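Pay the small film, don't just share it

December
By a Plomden screening host

Every independent documentary I have shown in the last few years has come with a page of instructions for helping it along. Follow the film here, post the trailer there, print the poster, add a banner to your site, forward the email to ten friends. Somewhere near the bottom there is a line about paying for it.

I think the order is wrong. The line about paying should come first, and the people who run screenings should be the ones saying so.

I have hosted films at the Kelley hall in Plomden since before the chairs were replaced. We show one a month, apart from the summer. Most of what we show has no distributor, or a very small one such as Pleker, which handles a short list of titles and sends the discs out in padded envelopes with a printed letter. The filmmakers are usually glad to hear from us. Several have offered to let us show the film for nothing, provided we "get the word out."

We used to say yes to that. It felt generous on both sides. We stopped after Wei, a documentary on river dredging that we showed two winters ago. The film's page said the trailer had been shared 2,375 times. When I wrote to ask how the release was going, the answer was that 40 discs had been sold. The project had spent more on the poster files than it took in. The follow-up film, which was announced on the same page with its own banner, has not been made, and as far as I know there are no plans to make it.

I don't blame the people who shared the trailer. They were asked to and they did. Sharing a trailer takes a few seconds and it does feel like support. My complaint is with treating it as the main thing a viewer can do. If you have already sent the link to everyone you know, you have done your part, and the film can stay on the list of things to buy later.

The usual argument on the other side is reach. A film about water or seeds or farm debt is made to be seen, the argument goes, and any charge at the door keeps some people out. I take this seriously. There are people in our audience who would notice a ticket price, and a few who would stay home over it. But a license fee doesn't have to be a ticket price. We now pay for every film we show, and we put a box by the coffee. Most nights the box covers it. When it doesn't, we make up the gap out of the hall fund, and we have not yet had to skip a month.

Last season the box took in $1,155. That went to filmmakers and to Pleker, apart from the postage. It isn't much money spread over a season, and I won't pretend it changed the fortunes of any of them. One editor wrote back to say it had paid for captions, which had been put off twice. I would sooner have a captioned film than another batch of shares.

There is also the matter of what a fee does to the host. When we showed films for free we chose them loosely. Someone had seen a clip, the disc was free, so why not. Attendance went up and down and we didn't think much about it. Now that we write a check, we watch the whole film first, and we turn down more than we accept. The discussions afterward are better. I can't prove the two are connected – the new chairs may have had something to do with it.

Filmmakers could help by being plainer. Many pages hide the screening fee behind a contact form, or say "pay what you feel," which leaves a small group guessing and usually guessing low. Put a number on it. If the fee for a hall our size is $20, say $20, and say what a bigger hall should pay. Pleker began doing this with its own titles and the list fits on one page. I have never had to write to them to ask what something costs, and I book with them more often for that reason.

As for the posters and banners, I would keep them. We hang a poster in the hall window every month and people do stop to read it. But a poster is advertising for something, and the something ought to be named on it with a price or a date. A good share of the ones I download have a title, a slogan and a row of icons, and no way to tell where the film can be bought.

If you run a film night, ask for the invoice. If you only watch at home, buy the disc or the download before you post the trailer – and then post the trailer as well, if you like.
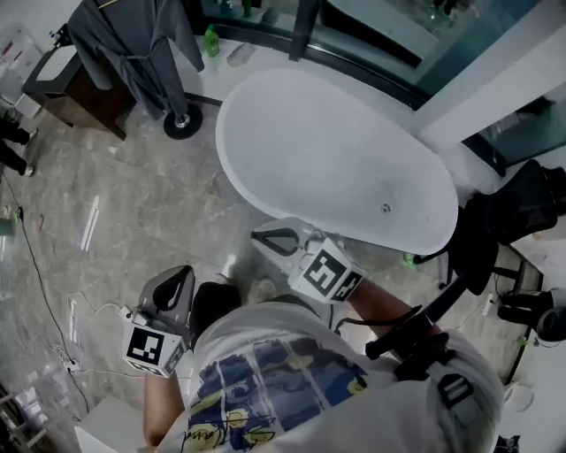

A reader in Plomden writes that the box by the coffee is easy to miss on the way in, and that some regulars still assume the films are free to the hall. She would like the fee announced before the lights go down, with the amount, and thinks most people would put in more if they knew it. She also asks whether Wei can still be bought, as she missed it the first time.

Related
Showing a film with a borrowed projector
What to ask before you book a hall
Why we stopped showing trailers before the feature
Captions: the cost and the case

Contact | Copyright Plomden Film Night | Back to top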